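Winderis Verwaltungsgesellschaft
Standort Zitden, Bürogebäude Brakham

Prüfliste Arbeitsstätten und Brandschutz mit Anmerkungen
Begehung vom 28. März 2018

Prüfer: Othmane Nasr, Fachkraft für Arbeitssicherheit
Begleitung durch den Betreiber: Taras Marchuk, Gebäudemanagement
Geprüfter Bereich: 2. Obergeschoss, Räume 201 bis 229, Flure, Teeküche, Treppenhäuser Nord und Süd

Bewertung: i. O. = in Ordnung; M = Mangel; G = geringfügiger Mangel; n. z. = nicht zutreffend

1. Flucht- und Rettungswege

1.1 Fluchtwege in voller Breite begehbar: M
Im Flur vor Raum 214 waren zwei Aktenschränke abgestellt, die nach dem Umzug der Abteilung Vertragswesen nicht abgeholt worden sind. Die Schränke sind umgehend zu entfernen. Der Flur darf auch vorübergehend nicht als Lagerfläche genutzt werden.

1.2 Türen im Verlauf von Fluchtwegen ohne Hilfsmittel zu öffnen: i. O.

1.3 Rettungszeichen vorhanden und erkennbar: G
Das Zeichen über dem Zugang zum Treppenhaus Süd ist von der Teeküche aus durch den Türflügel verdeckt. Es wird empfohlen, ein zusätzliches Fahnenschild anzubringen.

1.4 Sicherheitsbeleuchtung funktionsfähig: M
Von 29 Leuchten haben bei der Funktionsprüfung zwei nicht ausgelöst (Flur West, Treppenhaus Nord). Der Austausch der Akkus ist beauftragt. Die Eintragung im Prüfbuch fehlt und ist nachzuholen.

1.5 Flucht- und Rettungsplan ausgehängt und aktuell: M
Der Aushang zeigt noch die Raumaufteilung vor dem Umbau. Der Durchgang zwischen den Räumen 208 und 209 besteht nicht mehr. Neuer Plan durch den Betreiber zu veranlassen.

2. Brandschutzeinrichtungen

2.1 Feuerlöscher vorhanden, zugänglich, Prüffrist eingehalten: i. O.
Sämtliche 9 Geräte tragen eine gültige Prüfplakette. Die nächste Prüfung ist für Oktober vorgemerkt.

2.2 Brandschutztüren schließen selbsttätig: M
Die Tür zum Treppenhaus Nord war mit einem Holzkeil offengehalten. Der Keil wurde während der Begehung entfernt. Der Sachverhalt ist bereits im Vorjahr beanstandet worden. Sofern ein Offenhalten betrieblich erforderlich ist, ist eine zugelassene Feststellanlage vorzusehen.

2.3 Handfeuermelder frei zugänglich: i. O.

2.4 Kabeldurchführungen in Brandwänden verschlossen: G
Oberhalb der Abhangdecke vor dem Verteilerraum liegt eine nachträglich verlegte Datenleitung, deren Durchführung nicht fachgerecht abgeschottet ist. Ausführende Firma nach Angabe von Herrn Marchuk: Cervantes Gebäudetechnik. Nachbesserung im Rahmen der Gewährleistung anfordern.

3. Elektrische Anlagen und Betriebsmittel

3.1 Ortsveränderliche Geräte geprüft: M
Die Geräteliste umfasst 153 Positionen. Für 6 davon liegt kein gültiger Prüfnachweis vor; betroffen sind ausschließlich Geräte in der Teeküche und im Kopierraum. Die Geräte sind bis zur Nachprüfung außer Betrieb zu nehmen und zu kennzeichnen.

3.2 Mehrfachsteckdosen nicht hintereinandergeschaltet: M
Beanstandet in den Räumen 205 und 221. Die Beschäftigten wurden vor Ort hingewiesen.

3.3 Private Elektrogeräte: G
In Raum 217 wurde ein Heizlüfter ohne Freigabe vorgefunden. Die Hausordnung sieht eine schriftliche Genehmigung vor.

3.4 Verteilerraum verschlossen und frei von Brandlasten: i. O.

4. Büroarbeitsplätze

4.1 Bewegungsfläche am Arbeitsplatz ausreichend: i. O.

4.2 Leitungen ohne Stolpergefahr verlegt: G
In Raum 211 verläuft eine Netzleitung quer durch den Zugang zum Fensterplatz. Kabelbrücke einsetzen oder Leitung an der Wand führen.

4.3 Bürodrehstühle standsicher und unbeschädigt: i. O.
Ein Stuhl mit defekter Gasfeder war bereits ausgesondert.

4.4 Längere Arbeit am tragbaren Rechner: G
Für dauerhaft genutzte Arbeitsplätze sind externe Tastatur und Bildschirm vorzusehen. Der Bedarf ist durch die Vorgesetzten zu erheben und dem Einkauf mitzuteilen.

4.5 Beleuchtung und Blendschutz: i. O.
Die Jalousie in Raum 226 lässt sich nur schwer bedienen. Eine Wartung wird angeregt.

5. Erste Hilfe

5.1 Verbandkasten vollständig, Verfallsdaten eingehalten: M
Das Haltbarkeitsdatum der Wundkompressen ist überschritten. Der Inhalt ist zu ersetzen.

5.2 Aushang mit Ersthelfern aktuell: G
Zwei der genannten Personen sind nicht mehr am Standort Zitden tätig.

5.3 Verbandbuch vorhanden und datenschutzgerecht aufbewahrt: i. O.

6. Fristen und Zuständigkeiten

Die Mängel zu 1.1, 2.2 und 3.1 sind unverzüglich abzustellen. Für alle übrigen mit M bewerteten Punkte gilt eine Frist von vier Wochen ab Zugang dieses Protokolls. Geringfügige Mängel sind im Zuge der laufenden Instandhaltung zu beheben. Die Erledigung ist Herrn Nasr durch das Gebäudemanagement schriftlich anzuzeigen.
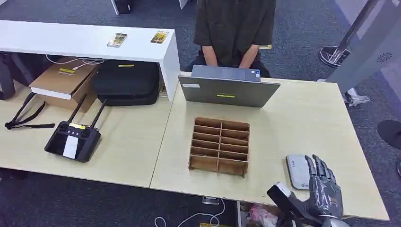 Eine Nachbegehung findet nach Eingang der Erledigungsmeldung statt und beschränkt sich auf die mit M bewerteten Punkte. Das Protokoll ist beim Betreiber bis zum Abschluss der nächsten Regelbegehung aufzubewahren.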